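チケット 151:プラスチック食器セット 重ね収納時の固着および転倒
状態:対応中
分類:備品/食器/収納手順
拠点:Durkbridge
起票:Gregor Galbraith
優先度:中

概要
色付きプラスチック食器(ボウル、皿、カップ)を重ねて棚に戻すと、翌朝の取り出しで二つの不具合が出る。ひとつはボウル同士の固着、もうひとつは混載した山の転倒。手順書の「大きい順に重ねる」に従っても再発する。
作業台は濃い緑の天板。
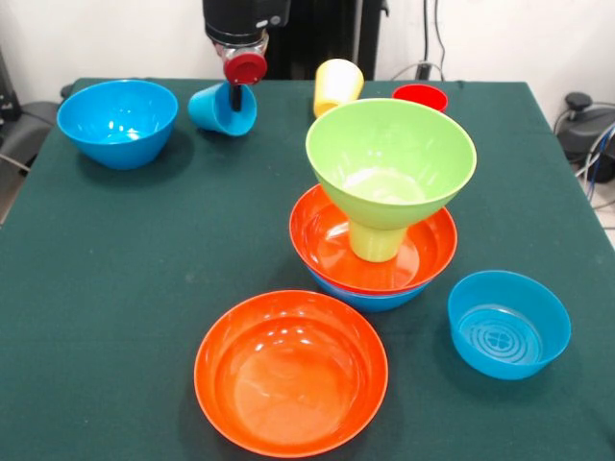
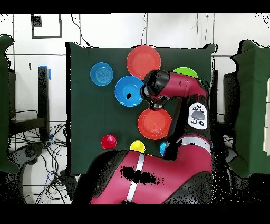 色と形の組み合わせは一定していない。青だけでも複数の形がある。

Bernadette Scanlon
Gidham でも同じ固着が出ています。うちではオレンジのボウルが青に入ったまま抜けなくなるのが大半で、逆の組み合わせでは起きていません。同じ呼び径でも色によって外径に差があるのではないですか。購入時期が混ざっているなら、まず色別にノギスで測ってください。あと、カップをボウルの中に立てて、その上にさらにボウルを載せる積み方はやめたほうがいいです。Gidham では去年の棚卸しで禁止にしました。

Gregor Galbraith
測定する。混載の件は了解。1枚目の中央がその積み方に当たる。下から青のボウル、オレンジのボウル、黄色のカップ、薄緑のボウルの順。Durkbridge の手順書には禁止の記載がないため、今回の改訂に含める。

再現条件の切り分け

条件A:洗浄後、布で拭いてから重ねる。荷重なし。
結果:固着なし。手で持ち上げて分離できる。

条件B:洗浄後、水滴を残したまま重ねる。荷重なし。
結果:固着あり。上のボウルを持ち上げると下のボウルが追従する。

条件C:拭いてから重ね、上に同種のボウルを積んで一晩置く。
結果:組み合わせにより固着。オレンジを青に入れた組で発生。青を青に入れた組では発生せず。

条件D:食洗機の乾燥工程直後、温かいうちに重ねる。
結果:全組で固着。冷えてからのほうが外しにくい。

条件BとDは別の要因と考える。Bは水膜による密着で、縁に爪を入れて空気を通せば外れる。Dは冷却後に内側の空気が収縮し、縁の全周が当たっている組で強く出る。縁を少しひねると音がして外れる。
条件Cは寸法の問題。側面のテーパーが合いすぎており、荷重で食い込む。

測定結果
縁の外径:青(浅いほう)151 mm。オレンジ(同サイズ表記)はこれより小さい。差は縁の変形と同程度で、外径だけでは判定できない。
底から縁までの角度を型紙で当てたところ、オレンジと青で側面がほぼ隙間なく一致した。底面の高台が相手の内底に届く前に側面で止まっている。
青同士は高台が先に当たり、側面に隙間が残る。

Bernadette Scanlon
高台の形は確認しましたか。うちの在庫では、底に同心円のリブがあるものとないものが混ざっています。リブありのほうが抜けやすいです。Sheehan 経由で入れた分と、前からあった Pillus の分で違うのかもしれませんが、底の刻印が浅くて読めません。

Gregor Galbraith
Durkbridge でもリブの有無が混在。刻印は斜めから光を当てても判読できず。ロットの特定は断念し、形状で分ける。
分類は次のとおりとする。

R:底に同心円状のリブがあるもの
F:底が平滑なもの
P:平皿
C:カップ

R同士は重ねてよい。F同士は間に紙を一枚挟む。RとFは混ぜない。
Pは別の山にする。縁が立っているため、ボウルを上に置くと座りはよく見えるが、横から触れると滑る。

カップの件
カップの転倒は固着と独立した事象。
混載の山が崩れた4件はすべて、カップの口を上にしてボウルの底を受けていた。ボウルの高台よりカップの口径が小さく、支持面がカップの縁の円周だけになる。棚板が傾いていると上段から順にずれる。
水準器で棚を見たところ、手前下がり。棚受けのねじを締め直し、片側にシムを入れた。締め直し後、同じ混載の山を置いて扉を10回開閉した。1回目から9回目までは保持、10回目で上のボウルがずれた。落下はせず。棚の傾きを直しても混載は不可と判断する。

カップ単独の保管は次の二案を比較した。

案1:口を下にして並べる。
安定はよい。底が平らでほこりも入らない。内側に湿気が残る。
案2:横に寝かせてかごに入れる。
水切りは速い。取り出し時に転がる。深いかごなら支障なし。

案1を採用。ただし洗浄直後は案2の状態で水を切り、拭いてから案1に移す。

Bernadette Scanlon
口を下にするなら棚板に直接は避けてください。Gidham では棚板に輪じみができました。網の中敷きを敷いてからは出ていません。中敷きの目は細かいほうがいいです。粗いと小さいカップの縁が落ちて傾きます。

Gregor Galbraith
中敷きを手配。届くまでは布巾を敷く。

固着したボウルの外し方(暫定)
力任せに引かない。縁の一か所を持って引くと縁が白化する。すでに白化したものが2個あり、棚から外した。
手順1:外側のボウルをぬるま湯に浸ける。内側のボウルに冷水を注ぐ。
手順2:しばらく置き、両手で縁を持って少しひねる。
手順3:外れない場合は縁の隙間に中性洗剤を数滴落とし、手順1に戻る。
金属のへら、ナイフは使用しない。内面に傷が入る。
外れたら両方とも洗い直し、乾いてから分類どおりに戻す。

条件Dで固着させた12組で試行。11組は手順2までで分離。残り1組は洗剤を入れて二巡目で分離した。

Bernadette Scanlon
熱湯はだめですよね。手順1に温度を書いておかないと、誰かがやかんの湯をかけます。

Gregor Galbraith
追記した。「給湯器の蛇口から出る湯まで。やかん、ポットの湯は不可」。耐熱表示が底の刻印にあるはずだが読めないため、100℃に近い湯は一律で不可とする。食洗機は従来の設定のまま変更しない。

手順書の変更点
旧:大きい順に重ねる。
新:形状で分けてから、同じ形のものだけを重ねる。色では分けない。
旧:乾燥後に収納する。
新:庫内から出して冷めてから拭き、収納する。水滴が残るものは伏せて置く。
追加:ボウルの中にカップを立て、その上に物を載せることを禁止。
追加:一山の高さは棚板の間隔の半分まで。
追加:棚の最上段には平皿だけを置く。

色で分けないのは、同じ青でも深いボウルと浅い皿があり、色別の山にすると大小が混ざるため。以前は色別の札を棚に貼っていたが、今回はがした。のりの跡が残っているのでアルコールで拭くこと。

経過観察
改訂後の手順で運用開始。毎朝の取り出し時に固着の有無を記録する。記録用紙は棚の扉の内側。
初日:固着なし。
二日目:F同士で1組固着。紙の入れ忘れ。
三日目:固着なし。平皿の山にボウルが1個混入、戻した。
四日目:固着なし。転倒なし。

Bernadette Scanlon
紙の代わりになるものはありますか。入れ忘れるし、湿ると破れます。うちは不織布を丸く切って試していますが、まだ数日なので何とも言えません。あと、Fだけ別の棚にする案はどうでしょう。

Gregor Galbraith
不織布の結果が出たら共有を頼む。Fの棚分けは中段に空きがないため保留。中敷きが届いた時点で段の割り当てを見直す。
白化した2個は廃棄せず、固着試験用として引き出しに保管。食事用に戻さないよう底に油性ペンで印を付けた。

未完了
中敷きの納品待ち。
Fの仕切り材の選定。
Gidham の手順書との突き合わせ。用語が違う(あちらでは平皿を「浅鉢」と呼んでいる)。
棚受けのねじの再点検を10月に行う。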